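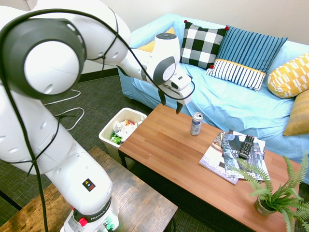
Coffee table with an aluminum can on it.

Coleck House – Questions from Guests About Trash and Recycling

Where do I put empty cans and bottles?
Please empty them and put them in the blue bin in the hallway of your floor. You do not have to crush them. Labels can stay on.

Do I need to pay a deposit on drinks from the kitchen shop?
Yes, the deposit is already in the price. You get it back at the machine in the Bresstead supermarket, 233 meters from our front door. The machine takes only cans which have the deposit mark.

What about cans from other countries?
The machine will return them to you without money. They are still good metal, so we ask you to put them in the blue bin too. 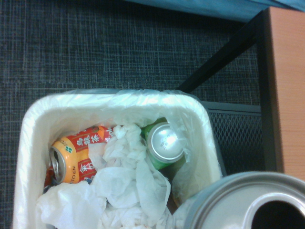
Drink can in a bin with a liner.

Who changes the bags in the rooms?
Our cleaning team does this every morning after 9. If you want to sleep longer, hang the green card on your door and leave your bag outside before 17:00. New bags are in the drawer under the sink.

Can I put food in the room bin?
Small things like a tea bag are okay. For the rest, please use the brown bucket in the shared kitchen – in summer the smell comes quickly.

I have spilled a drink on the furniture. What should I do?
Call the reception at extension 23 as soon as you can. Please do not use your own cleaning spray. 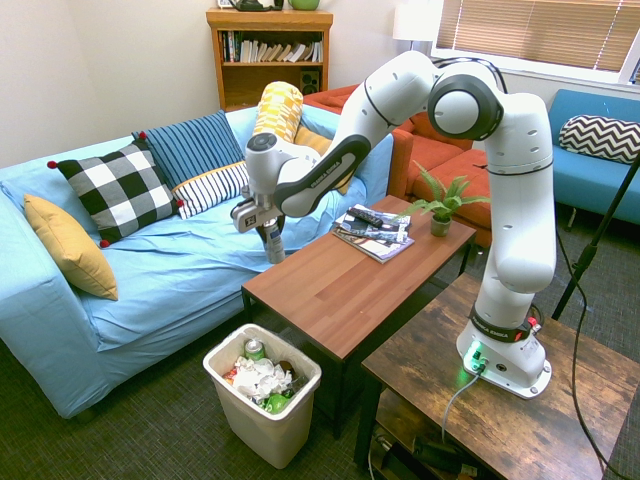 Sofa covers can be taken off and washed by our laundry partner, Drendov. We do not charge for the first wash during your stay. For a second one the price is 17 dollars, and it will be added to your bill.

Where can I leave batteries and glass?
Batteries go in the small box at the reception. Glass goes in the containers on Rainer Street, but not after 10 in the evening, because the neighbors hear it very well.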